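About Wivonier Tea & Kettle Supply

Wivonier sells loose leaf tea, kettles and small brewing gear to homes, offices and cafes. Marilou Gatchalian started the company with one shelf of black teas in the back of her cousin's bakery. We now carry 31 teas and ship to every state.

Most of our orders are for everyday drinking. Our best seller is Relard, a plain breakfast blend that takes milk well. Kaewmanee is a green tea with jasmine, sold in bags of two sizes. Polska is the dark, smoky one, and people tend to either order it every month or never again.

We buy in small lots and pack to order. Each bag has the packing date stamped on the bottom seam. Once a tea is past 11 months we take it off the site and use it for staff tea.

Kettles

We added kettles after customers kept asking which one to buy. Every model we list is an electric kettle with its own base. We stock lids, bases and filters for the ones we sell, so a broken part does not mean a new kettle. 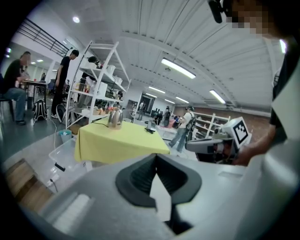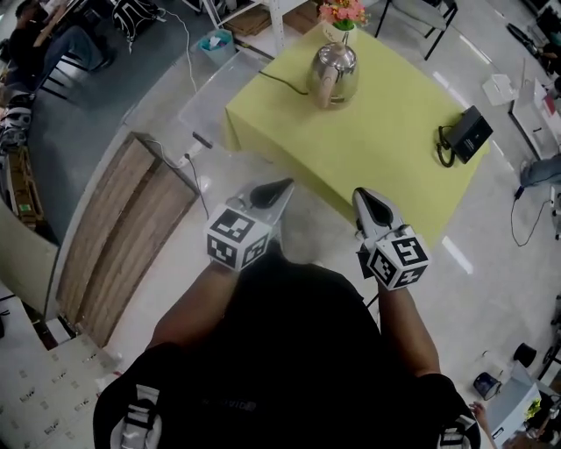
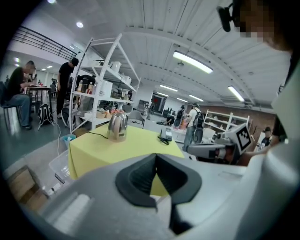
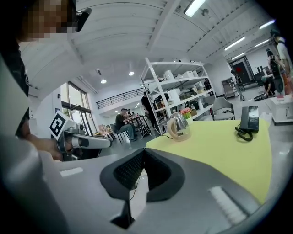 If your water is hard, descale once a month with plain white vinegar, then boil and empty the kettle twice. Filters are sold in pairs. Write to us with the model number from the underside if you are not sure which one fits.

Offices and cafes

Wholesale accounts start at 28 bags per order, and you can mix teas. Invoices are due at the end of the following month. Cafes that order Relard in bulk can have it packed in plain sacks at a lower price.

Where we are

The packing room and the shop share one building on Tanner Street, next to the tire store. The shop is open Tuesday through Saturday. Parking is in the rear, and the side door has a ramp.

We hold a tasting each May when the first spring teas come in. Tickets go on sale at the counter from 18th February. Last year's tasting was full, so please buy ahead if you are driving in.

Orders placed before noon go out the same day.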